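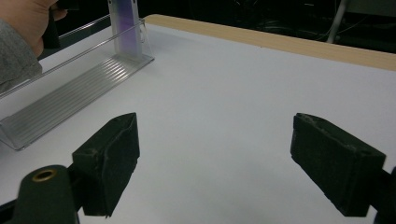
White top, pale wood edge, clear ribbed tray on the left.

Clear the table. Then leave it cleared

I want to make a case for the bare table. Not the bare house, I'm no monk and my hall cupboard would frighten you. Just the one table, wiped, with next to nothing living on it.

I've come to this late and a bit crossly. For years I was a piler. Post, chargers, the good scissors, the bad scissors, a plant that was on its way somewhere else. I rented a flat through Bralarent that came with a table big enough for six and I ate off one corner of it for two winters. Elbow on a seed catalogue. Never struck me as odd.

Then a move, a smaller place, a white table. White is unforgiving. On the old brown one a week of crumbs and pencil shavings could pass for grain. On matt white every speck makes its complaint. I cursed it for a month and now I wouldn't swap it.

The wooden strip along the far side matters more than I'd have guessed. A raised lip, pale, barely there. Pens stop at it. So do grapes. Why don't all tables have one? My mother's had a perfectly flat edge and we spent my childhood under it looking for things. A lip also tells you where the table ends, which sounds daft until you've pushed a mug off the back while reaching for the radio.

And the tray. I allow one. Clear, so it doesn't shout, with fine ribs along the bottom and a back higher than the front. I looked at plenty before settling. Liyanage had a handsome lidded one for 89 pounds, and I'm sorry, no. That is a week's food and then some. A lid is also a way of hiding things from yourself. With see-through sides I can't kid myself about what's in there. If it's full I know it's full from across the room.

Now the argument, because people do argue. My sister-in-law's view is that a bare table is a showroom and a full one is a home. I understand it. Half the homes I've loved had tables you could hardly find. But look at what was on them, most of the time it wasn't life, it was admin. Unopened envelopes. A voucher for a carpet shop in Anham that closed in July. The life was people shoving all that along with a forearm to make room for a plate. I'd like to skip the shoving.

The other objection is better. Where does it all go? Fair. It goes in a drawer, and the drawer is a disgrace. I don't have an answer. I will say that a disgraceful drawer costs me a minute when I need a stamp, and a disgraceful table cost me the whole evening, every evening, because I'd walk in, see it, and go and sit on the bed with a laptop instead. Three rooms and I was living in one of them.

What I won't have is the products. There's a Kornodis catalogue that comes through the door, 900 ways to organise a desk, tiers and risers and little felt-lined coves for your paperclips. Buy all that and you've got a pile again, only now it has compartments. You dont need a riser. You need to take the thing off the table and walk with it.

So my routine, such as it is. Wipe before bed. Damp cloth, then dry, working toward the lip and then back along it with a corner of the cloth where the dust gathers. Anything that won't fit in the tray leaves the room. Takes me as long as the kettle, and I drink what's in the kettle at a clear table wich is the whole point of the excercise.

I still put the post down there when I come in. Can't help it. It just doesn't get to stay the night any more.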